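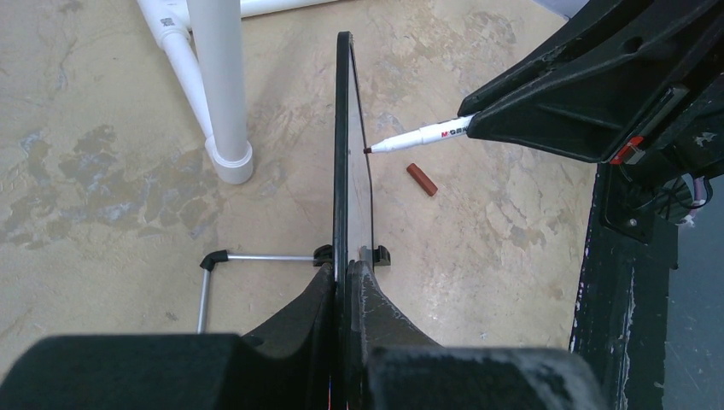 Gripper tryouts: your questions

Which grippers are you comparing?
Two sets of fingers, the stock ones and a set from Jiratik. I've been running both on the same two-arm bench at Porkatholm, with the same controller, so the numbers line up – mostly!

Why do you use everyday stuff instead of test blocks?
Blocks are too easy (and boring). A marker rolls and a phone is thin, flat and slippery, so you learn a lot more in one afternoon.
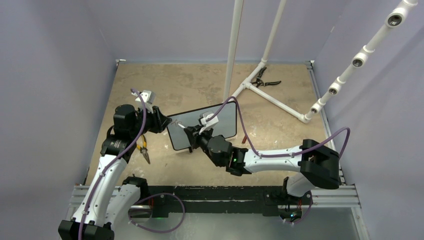

Both grippers at the phone, with the pliers left on the floor.

How many tries does each set get?
200 per object. I started with 70 and Zaid Najjar talked me into more, and he was right, the early results jumped all over the place.

Do I need a wrist camera too?
I'd get one. My fixed camera is great for seeing where the arms are, but it's no help when I want to know how the fingers are meeting something small.

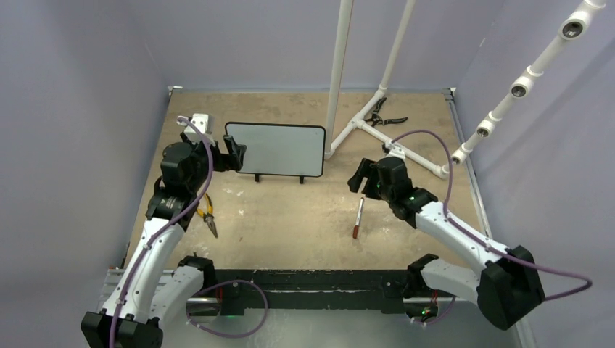 The wrist view does eat up disk space, so I only save every run on the days I'm changing something. Otherwise I keep 19 and toss the rest.

Can I get your controller settings?
Sure, write to Augustina Dogbe and ask for the Grarard file. It's set up for our arms, so please start slow with yours – I bent a finger the first week.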